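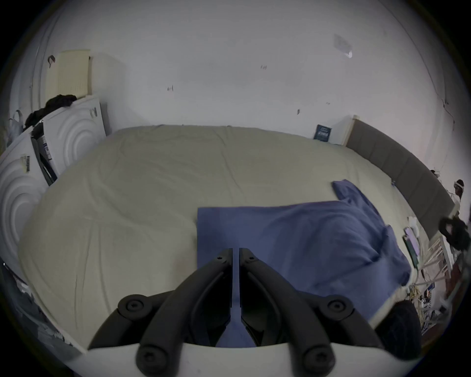
Notes for my talk on the open day at Hiluseck, Thursday, 15 minutes with questions

Start slowly. Say good afternoon, say thanks to Araceli Esquivel for the invitation. Wait until the door is closed.

1. Why we went
Our group at Kendell works on household tasks, mostly cloth. Isauro Tapia wrote to us in October and said: come and try it with your own hands. I went with low expectations – say this, people usually laugh.

2. The morning
We were 6 visitors. First a short welcome, then straight to the bedroom. Each visitor took the hand-held gripper and worked on a cloth on the bed. Explain that the two fingers close towards each other, so you must think which edge of the cloth you take first. My advice to the room: go for the straight fold, leave the bunched corner for later.

Pause. Ask who here has folded a towel with two fingers only.

3. What I learned
The hand wants to go too fast. Isauro repeated it to everybody: slow down before you touch the sheet. They ask for 400 recordings per task and had 198 for this one on the day we came. Do not read out the other numbers, they are in the handout.

4. The afternoon
The Homel arm, shown by the team from Barajas. Keep this part short. I liked the discussion after it more than the demonstration – mention the question about fitted sheets, which stayed open.

5. For us
Propose that we borrow one gripper for the winter. Look at Araceli here, she knows whom to ask.

If there is time: the story with the train. If not, go to questions.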